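Shell Color and Buyer Preference in Small Egg Markets
Final project report, Department of Food and Consumer Studies
Submitted by Dalia Jaunzems, 30th March
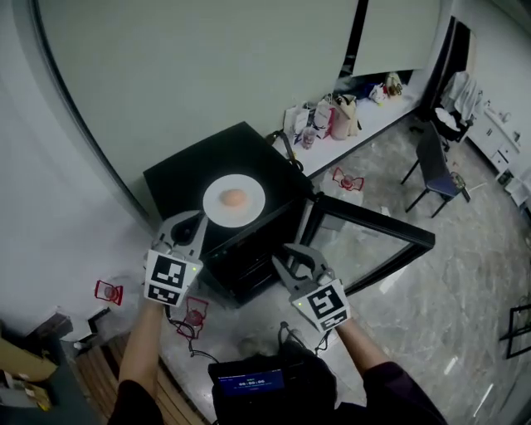 1. Background
Shell color is determined by the breed of the hen and has no established effect on the nutritional content of the egg. Many shoppers nevertheless state a firm preference, and small producers set their prices accordingly. The present project examined whether this preference could be observed in sales records as well as in stated opinion.

2. Method
Sales records for February were obtained from two farm shops, Sornent and Simik. Both shops sell brown and white eggs in cartons of the same size. The records covered 3708 cartons. A short questionnaire was also given to 30 customers, of whom nine declined to state how much they usually pay.

3. Results
At Sornent, brown eggs sold out earlier in the day than white eggs throughout the month, although they were priced higher. At Simik, where both colors carried the same price, the difference was small. A total of 432 cartons were sold at a discount and were left out of the comparison. Most customers who preferred brown eggs described them as "fresher" or "more natural."

4. Limitations
The records do not show whether a customer bought the second color after the first had run out. Neither shop recorded the size grade of the eggs consistently. A third shop, Skirkico, supplied its figures after the deadline and these are given in Appendix B without analysis.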